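Home | Forums | Search | Log in

Forum > Workplace fit-out > Ceilings and lighting
Thread: White ceiling in open office, glare complaints

stirko_2
High ceiling, painted flat white when we moved in. Desk level reads 400 lux with every fixture on. Two people on the north side report glare by mid-afternoon. Considering a gray repaint. Quote from Wirkeo is 2,161 for the whole ceiling, lift rental included.

L. Tamuno
Don't repaint. A darker ceiling lowers the reflected component and you will need more output from the fixtures to hold 400. Contrast goes up and the complaints get worse. Change the diffusers first.

ragab253
Disagree in part. We went mid-gray on a similar height in September and had no complaints afterward. We did move the desks at the same time.

L. Tamuno
Then you have two variables and can't credit the paint.

ragab253
Fair. The desks moved a full row – that may have been most of it.

stirko_2
Diffusers are Drakel prismatic, original to the building. Is opal a straight swap?

L. Tamuno
Same tray size, yes. Expect to lose output. Measure at the desk before and after, blinds down, same time of day.

stirko_2
Will do one row and report readings. Room as it stands, 3:40 pm, paint unchanged.

Reply | Report post | Back to top
Contact | Copyright Stirkosico Forums
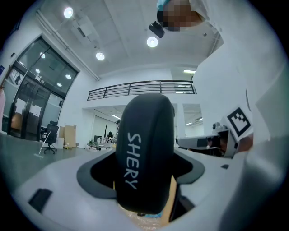

Page last modified: September, 4:12 pm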